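Section 4: Clearing and Sorting a Shared Table

Read Section 3 before you start. You will need the Derneck bin, a pack of tie-on labels and a dry cloth. Allow a clear half hour, longer if the table has not been sorted since April.

4.1 Setting the bin

1. Stand the bin upright on the table with its base flat. Keep it away from any seam in the covering, where it can rock.
2. Check that the rim is free of cracks. Replace a cracked bin (part 121).
3. Turn the open side toward the person who will be loading.

Caution: Do not fill the bin past 400 ounces. The base can bow and the bin will be hard to lift with two hands.

4.2 Sorting long and loose items

Long items go first. Rackets, umbrellas and anything else with a handle should lie flat, handles pointing the same way, until the bin is ready for them.

1. Fold umbrellas and close the strap, if there is one.
2. Lay rackets on the table with nothing resting on the strings.
3. Put foam pieces next to the long items. They are used later as padding.
4. Cap all bottles and stand them at the back of the table.
5. Gather plastic bags in one place. Look inside each before you flatten it.

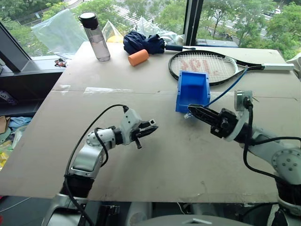 Can a racket and an umbrella share one bin?
They can, as long as the racket goes in first with the handle up and the umbrella stands beside it - never across the strings.

4.3 Loading the bin

1. Place the racket against the long wall of the bin.
2. Add the umbrella, tip down.
3. Push foam into the gap so that neither item can slide.
4. Leave bottles out. They go on the Titden shelf, which has a raised lip.
5. Tie a label to the handle nearest the rim and write the shelf number on it.

Note: Labels numbered above 128 belong to the upper shelves. Use the step stool for these.

4.4 Wiping the covering

Cardboard covering marks easily, and old scuffs will not come out. Wipe with a dry cloth only. Water lifts the top layer and leaves a rough patch that catches on bags. If a panel has come up at the seam, tape it from underneath and press for 2 minutes.

4.5 Items with no label

Put unlabeled items in the tray by the door and enter them on the list. Samira Awad keeps the list and clears the tray at the end of the month. Questions about shelf numbers go to Niall Jardine.

For wall hooks and hanging storage, go to Section 5.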